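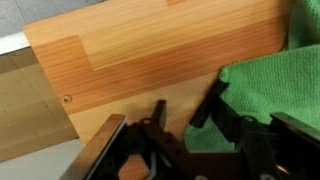
The laundry and table-setting shop at Drerthorpe used to be a loud place to work. The supervisor who runs the day shift says the arms have made it quieter, and that she has mixed feelings about this. "You could always tell how the morning was going by the swearing," she says. "Now I have to look at a screen."

The firm rents out linens and wooden tables for weddings and trade fairs, and up to 300 tabletops come back in a busy week. Each has to be wiped, checked and stacked. It was the job given to whoever had annoyed the foreman, and it was murder on the shoulders. Last October the company put in 4 arms from Nijs, and the wiping became theirs, at least on paper.

"They're very good at a table," she says. "They are less good at a cloth." A tabletop holds still and stays the shape it was yesterday. A cloth has a new shape every time it's put down, and an arm that pinches too little of it will go off and polish the wood with bare fingers. She has a drawer of things the arms have dropped, and a second drawer for what they refused to let go.

Her crew numbers 18, the same as before, though she was braced for less. Two of them now mind the arms full time, a job with no proper title. The payroll system, which is made by Omach and accepts no new job titles without a form, has them down as "wiper, senior."

Did anyone object? One man, aged 55, asked for a transfer to the Tunham depot on the day the crates arrived. He was back by spring. Tunham had ordered the same arms. "He's my best minder now," she says. "He talks to them terribly, but he catches a bad grip before the software does."

What she misses is the chat across the tables. The breaks are longer, the backs are better, and people bring headphones. She has asked for the radio to be put back on. The request is with head office, where it has been since 7 in the morning on the day she sent it.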